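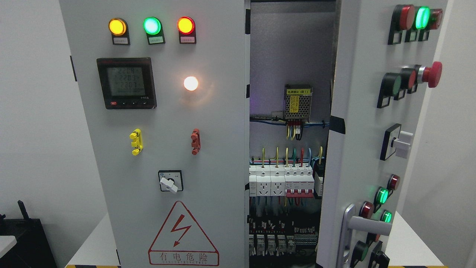

Do you need to understand the electrics to work next to an automatic line?

You need to know what the lamps mean, where the stop button is and who holds the key, and the rest you can leave to the electrician.

I've been at Enside long enough to remember when we packed everything by hand, and since April we've had the new line doing the lifting and the boxing while we look after it. I say "look after" because that really is the job now. Four of us used to stand at the bench all shift and now two of us walk up and down with a cloth and a clipboard! My feet ache in different places. Gemma Blackburn on the early shift asked me to write down the bits I keep telling new starters, so these are my tips, in the order they came to me over a cup of tea.

Learn your lamps before you learn anything else. Most control cabinets have a row of them across the top, and a yellow, a green and a red all lit together doesn't have to mean trouble. On plenty of panels three coloured lamps up there only tell you the three phases of the supply are live. I didn't know that, and on my first morning I saw a red one glowing and went running for Nigel Whiteley, who was very nice about it. Ask what each one is for and write it on a card. If the labels are in a language you don't read (Chinese, say), get somebody who does read it to go through them with you, then stick your own label alongside. Don't cover the original, the electrician will want it.

Lightning bolt in a triangle: hands off, whatever the words underneath say. I don't open cabinets. If a door is already open, I don't lean in to see what's what, and I don't tidy the wires, much as I'd love to. So-ying Au is our electrician and she's the only one on our shift who goes inside.

The big red mushroom button is the emergency stop, and you should be able to find it without thinking. I make new people walk to the nearest one from wherever they're standing, then do it again from the other end. Check yours isn't blocked by a pallet or somebody's coat. And do press it if you're worried! Reece Whitlock stood there dithering over a box that was folding itself into a sort of hat because he thought he'd be told off for stopping the line. He wouldn't have been. Once it's been pressed, leave it pressed until whoever's in charge has had a look. Twisting it back out is their decision.

Wiping down. Dry cloth or barely damp, never a spray bottle anywhere near a panel. I spray the cloth over by the sink. Keep drinks off any table near the cabinet, and I include my own mug in that. Yellow and black tape along an edge picks up grime like nobody's business, so I go along it with a bit of washing-up liquid on the cloth and then dry it. If it's lifting at a corner, cut the loose bit square and put fresh over it, or it'll catch sleeves all day.

Write the numbers down. We take the meter reading at the start and end of the shift, in a plain exercise book on a string. It doesn't matter if you don't know what it's telling you. Amber Kettle spotted that ours had crept up a bit over a fortnight just from flicking back through the pages, and So-ying found a fan that was packing up. Copy every digit, and if there's a dot, copy the dot as well.

Selector switches (the ones with a lever you turn) want leaving where you found them. If you have to move one, say it out loud to your mate first. We had a whole tea break's worth of puzzling once over a line that wouldn't start, and it was in manual.

Keep your hand skills going. We still pack the awkward Lightfoot orders at the old bench, and I was dead against it at first as it seemed daft with the line sitting there, but when the line's down you're very glad of it. On a good shift we'll send out 4,000 boxes. The day it was down we managed 463 by hand, and I was quite proud of us!

People ask whether I miss the old way. I miss the chatting, mostly. You're further apart now and it's noisier, so we've moved our breaks to take them together, and that's helped more than any of the training did. If your place is getting a line put in, ask about breaks early on, and ask who'll be shown how to clear a jam, and get your name down for it. I nearly didn't, and I'd have been stuck fetching Nigel every time a flap went over.

Spare cloths are in the drawer under the sink, and whoever has the good scissors, please put them back.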